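About Wendum Workshop

Wendum is a shared workshop on Fajardo Street for people who build robots and small automated machines. We have 240 square meters, 41 members and a door code that works at any hour.

Wilfredo Dumlao and Ruba Sleiman started it in a garage, where they were building a two-armed kitchen robot and kept running out of table. Henk Michiels joined with a lathe and a lot of cable. The garage was given up the following May.

The kitchen robot is still our longest-running build. Members work on it most evenings from 7 p.m. The current job is moving steamed buns from a steamer to a plate, which is mostly a matter of grip force and of getting the fingers down inside the pot without hitting the rim.

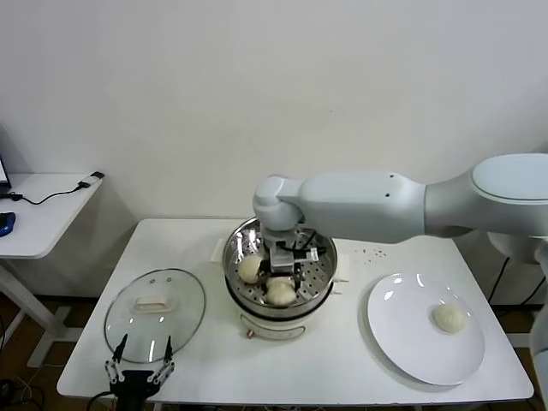

One arm down in the steamer, with a bun on the plate.

Other builds in the shop include a seed sorter and Flallska, Jomar Cabrera's window blind controller. Parts lists and code for all three are in the members' folder.

Membership is open to anyone over 18. You don't need to have built anything before. New members do a safety session with Ramil Cabanatuan before using the arms or the saws, and sessions are limited to 20 people. Bench space is shared, lockers are not.

To visit, write to the front desk and say what you want to build.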